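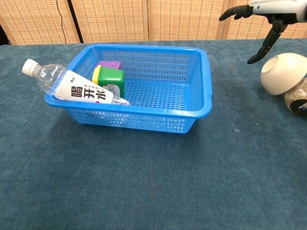

Small storage gets less attention than closets and shelving, and it is the part of a house that goes wrong first. This page covers the open basket: how to choose one, what to keep in it, and where to put it when it is in use. The blue plastic one here is a plain rectangle with slots through the walls and holes in the floor, a rolled rim, and a small tab at each short end. The water bottle lies on a slant with its white cap out over the rim, and the green container with the yellow lid and the purple box share the same end. Most of the basket is still free. That is a good place to stop and decide what it is for before anything else goes in.

The notes are grouped by subject and can be read in any order. They come from the house on Stirwood Road, where I have been reworking the kitchen, the back hall and the upstairs closet since October.

Ruairí Gallagher
Last updated 12/03/2024

THE BASKET

Slotted walls
You can see what is inside from the side as well as from the top. Crumbs and grit fall through, so put a tray under it on a shelf with food below.

Rolled rim
A rolled rim is easier on the fingers than a cut edge and keeps the long sides from bowing out. Check the corners when you buy. If the roll is thin there, it will crack there.

End tabs
Small tabs are fine for sliding a basket off a shelf. For carrying anything heavy, put both hands under the floor.

Color
One color for each room works better for us than one color for each kind of item. Blue is kitchen. The back hall has gray and the upstairs closet has white. When a basket turns up in the wrong room, it goes back.

Size
Measure the shelf first, then take off a finger's width on each side. A basket that only just fits gets left on the counter.

THINGS THAT STAND AND THINGS THAT LIE DOWN

Bottles
A bottle taller than the basket can stand in a corner or lie on a slant. Standing takes up less floor but tips when the basket is carried. Lying down is steadier if the cap closes tight. Leave the neck over the rim so it can be picked up without moving the rest.

Boxes
Put square things against the back wall, tallest first. A low box in front of a tall one can still be seen and reached. The other way around, the low one is forgotten.

Lidded containers
These stack, but only on something flat. I keep them one layer deep in an open basket and save the stacking for the cabinet.

Bowls
Bowls do not go in baskets in our kitchen. They take up the whole width and everything ends up inside them. The cream bowl, on its side at the right, has a shelf of its own with the other dishes.

Loose small items
Batteries, clips, rubber bands and keys need a box with a lid, and the box can go in the basket. With a slotted floor the smallest ones end up on the shelf below.

LABELS

Original labels
Leave them on if they help. The bottle's white one has large black characters, 喝开水, and can be read from across a room. Large plain lettering is easier to find than a small tag on the rim.

Adding your own
On a slotted wall, tape does not hold well. Use a card tied through two of the slots, or a stick-on label on the flat part under the rim.

What to write
Write the job, such as "lunches" or "mending." A list of contents is out of date within a week.

Turning labels forward
If two things in a basket have labels, turn both toward the front. When one stands behind the other, as the green container does behind the bottle, its label is partly covered and you are going by color.

THE SURFACE YOU WORK ON

Carpeted top
The table top here has dark teal carpet on it. Hard plastic does not skid on a surface like that, and it is quiet. Vacuum it before a sorting session and again afterward.

Bare wood or laminate
Put down a towel. Grit caught under a plastic basket will scratch a finish when the basket is dragged.

Height
Work at a height where you can see down into the basket without bending. For me that is the kitchen counter. My sister sorts on the floor and has no trouble with it.

Space beside the basket
Keep a clear area on one side for things that have been taken out. When I sort from a crowded counter, I put the same items back in the same places.

ROOM BY ROOM

Kitchen
Two baskets under the counter, one for lunches and one for things that need to leave the house. The second is emptied on trash night whether or not it is full.

Back hall
One long gray basket on the bench. Gloves and hats live there in winter and sunscreen in summer. Shoes are not allowed in it.

Upstairs closet
White baskets on the top shelf hold spare soap, light bulbs and guest towels. The light bulbs stay in their cartons.

Car
A short basket behind the passenger seat, for bags and an umbrella. It has to be wedged or it slides on the first turn.

WHERE OURS CAME FROM

Asby
The hardware store in Asby keeps plain baskets on the bottom shelf beside the buckets. The gray one in the back hall is item 922 on their tag. The one for the car is 842 and is shallower.

Stelik
I bought the closet set from Stelik by mail. The walls are thinner than I would like and one tab broke in the first month. They replaced it when I wrote to them.

Ó Dubhghaill
The housewares counter at Ó Dubhghaill has lidded boxes in small sizes. They are sold singly, so you can take one home and try it in the basket before buying more.

CLEANING

Weekly
Empty the basket, turn it over and tap the floor. That clears most of what has caught in the holes.

Monthly
Wash it in the sink with warm water and dish soap. An old toothbrush gets into the slots. Stand it on one end to drain.

Stains
Tomato and turmeric do not come out of light plastic. I gave up on one of the white ones and use it for garden twine.

Cracks
A crack in the floor can be lived with. A crack in the rim pinches, and the basket should go out.

STILL TO DO

The cabinet over the refrigerator, which is too deep for any basket I own. The drawer beside the stove. A card for each of the closet baskets, now that the tape has come off all of them.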